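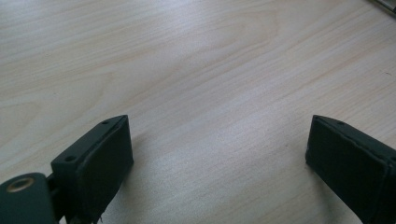 Page last changed: Friday, June 8, 2018

By Xuân Hứa, Vukex Press Office

Filed under: News / Company / Tables and Desks

Vukex Brings Back the Bemholm Table With a New Pale Wood Top

Vukex, the maker of tables and desks for homes, schools and small offices, will begin selling a new version of its Bemholm table this month. The table has a light-colored wood veneer top with a fine, soft grain, and it replaces the painted Bemholm that left the catalog last November.

The new Bemholm comes in 3 sizes. The smallest is a desk for one person, the middle size is a kitchen or work table for four, and the largest is a long table meant for classrooms, libraries and shared workrooms. All of them use the same top material and the same legs, so a buyer can put different sizes together in one room and have them match in height and color.

The single desk is priced at $392, with the legs and fittings included. Prices for the larger sizes depend on the number ordered and are on the trade price list, which stores and schools can request from the sales office.

"Customers asked us for a table that looks like wood," said Xuân Hứa, who led the work on the new range and also handles press questions for it. "The painted one was a good seller for a long time, but paint chips at the corners, and once it has chipped there isn't much a school can do except turn that side to the wall. We wanted a surface that people could look after themselves."

A lighter color, a quieter grain

The veneer is a pale cream to beige. The grain is made up of thin lines with a few darker streaks, and in places it curves gently. Under a window or a ceiling light the color shifts a little, grayer in one part of the top and warmer, with a slight pink cast, in another. Vukex says buyers should expect this and should expect one table to differ from the next.

Veneer for the Bemholm is cut, matched and pressed at the Grinda workshop, which Vukex has owned since it bought the building and its presses from the previous operator. Sheets are laid out and checked by eye under daylight lamps before they are glued. Sheets with open knots or splits are set aside and used for the undersides of shelves in other ranges.

The workshop tried several stains during the design work and dropped all of them. The darker ones hid the grain, and a gray one that the sales team liked looked green next to most floors. The final top has a clear finish only.

The finish is low in shine but does reflect light. A bright lamp placed directly over the table will leave a pale band across the surface where the grain is harder to see. For reading and drawing, the company suggests a lamp placed to one side.

Tested in daily use

Before production began, Grinda made a first batch of 127 tables and placed them in schools, repair shops, a public library and a number of private homes. They stayed there through a full winter. People using the tables were asked to treat them as they would any other table and to write down anything that bothered them.

The notes that came back led to several changes. The edges are now rounded slightly more than on the first batch, after library staff said the old edge pressed into the forearm during long periods of writing. The screws that hold the legs are longer. The rubber feet, which left marks on one type of vinyl floor, have been replaced with felt, and a set of harder plastic feet is packed with each table for rooms that are mopped every day.

Users also reported on the surface itself. Pencil, chalk and most washable markers came off with a damp cloth. Permanent marker did not come off fully, and neither did a spill of hair dye that one household left overnight. Hot pans left pale rings. Vukex has added a line about hot pans to the care sheet and recommends a trivet or a folded towel.

"I would sooner have that in writing before people buy it," Hứa said. "It's a wood surface. It will take homework, sewing, bread dough and a lot of sorting and packing. It won't take a pan straight off the stove."

Legs and assembly

The legs are steel and bolt to plates that are already fixed to the underside of the top. One person can put together the desk. Two people are recommended for the middle size and needed for the long table, which is heavy and should be turned over from the long side. The tool for the bolts is in the box.

The bolts should be checked and tightened again a month after assembly. Several tables in the first batch had begun to rock by then, and in each case it was a matter of a loose bolt at one corner.

Older Bemholm legs will fit the new tops. Customers who own a painted Bemholm and want only the new surface can order a top without legs through the spare parts desk. The plates are in the same position as before, except on the long table, where an extra pair has been added in the middle.

Repairs and replacement

Light scratches can be sanded by hand with fine paper along the direction of the grain and then wiped with the finishing oil that Vukex sells in small cans. The veneer is thin, and power sanders should not be used on it. Deep cuts and lifted edges are a job for the workshop. Grinda will re-cover a damaged top for a set fee, and customers should allow several weeks for the work plus shipping both ways.

Each table carries a printed label on the underside showing the batch. Customers ordering a second table to stand beside the first are asked to give the batch code so that the workshop can look for veneer of a similar tone. An exact match can't be promised.

Where to buy

The desk and the middle size will be sold through Yip home stores and through the Vukex catalog. The long table is sold through the catalog only, as most Yip stores do not have the floor space to show it. Yip will have the desk set up in its stores from the day sales begin, and shoppers are welcome to sit at it.

Vukex has planned a first production run of 3966 tables across all sizes. Most of these are desks. Schools that placed orders before the end of the spring term will be served first, and their tables will be delivered during the summer break. Orders placed now for the long table will ship in the fall.

Delivery is to the door in most areas. Delivery to an upper floor costs extra and has to be arranged when the order is placed. Schools and offices ordering for several rooms can ask for the boxes to be marked by room number.

Fabric and wood samples

A small sample of the veneer, finished in the same way as the table, can be ordered free of charge from the catalog. The samples are cut from the same sheets as the tops but are too small to show the full grain, and customers who want to see a whole surface are advised to visit a store. Samples of the seat fabrics for the matching Bemholm stool will be added when the stool goes on sale. No date has been set for the stool.

About Vukex

Vukex designs and makes tables, desks and shelving for homes, schools and workplaces. Its veneer work is done at the Grinda workshop, and its furniture is sold through its own catalog and through partner stores.

Press contact

Xuân Hứa, Vukex Press Office. Review tables, sample pieces of veneer and the full Bemholm care sheet are available on request. Please include a delivery address and the size of table needed. Workshop visits for trade press can be arranged on weekday mornings when the presses are running. Visitors must wear closed shoes.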